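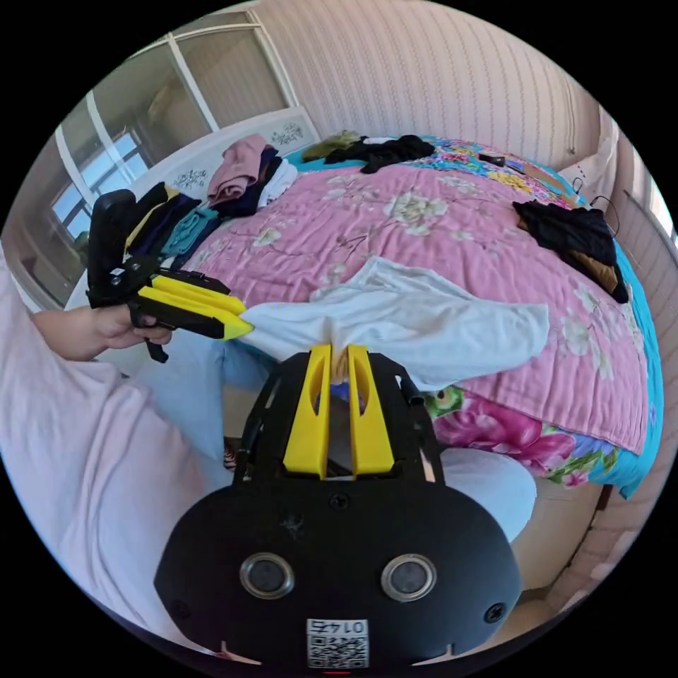

A white towel at the bed.

Home | Money | Housing | Family | Letters

When the Escrow Letter Comes

By Aoife Ó Riain

My mortgage has a fixed rate, so for years I believed that my payment was also fixed. Then in October a letter came from my loan servicer, and the payment was $232 higher each month. I read it three times at the kitchen table.

The loan itself did not change. What changed was the escrow part, the money which the servicer collects every month to pay property tax and homeowners insurance. In Plomitz the tax went up after a new assessment, and the insurance went up too. The servicer had paid both bills, and my account was short.
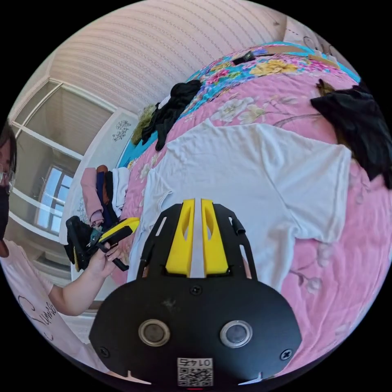
A shortage makes the payment grow in two ways. First, you must return the missing money, usually over 12 months. Second, the monthly deposit has to be larger, so that the next bills are covered. Many people see only the first part and expect that after one year everything goes back down. Often it does not.

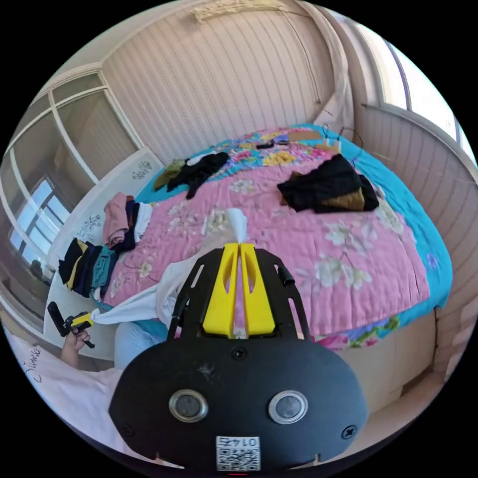
Pink quilted bedspread with a turquoise border.

I called and asked if I could pay the shortage at once. They said yes, and I sent $1000 from savings. This made the new payment smaller – but it stayed higher than the old one, for the second reason.

Then I looked at the two bills. My insurance cost over $3000 a year, and I had never compared it. A smaller company, Wovby, offered the same coverage for less, with a higher deductible. I also found that I had not applied for the homestead exemption, a form of one page at the county office.
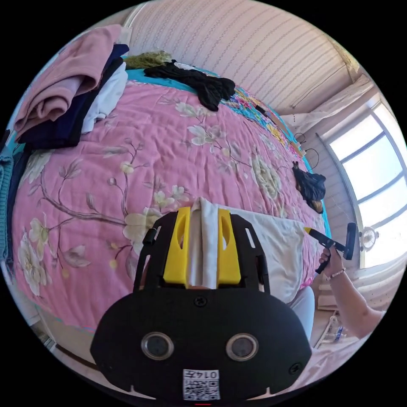
White and cream blossoms on a pink comforter.

If you get such a letter, check the tax amount against the county bill, and the insurance amount against your policy. Servicers make mistakes. You can ask for a new analysis in writing, and you should keep a copy of what you send. My next statement comes in spring, and I have already put $100 aside for it.

Related
Private Mortgage Insurance: When Can You Cancel?
How to Appeal a Property Assessment
Choosing a Deductible for Your Home
What Happens When Your Loan Is Sold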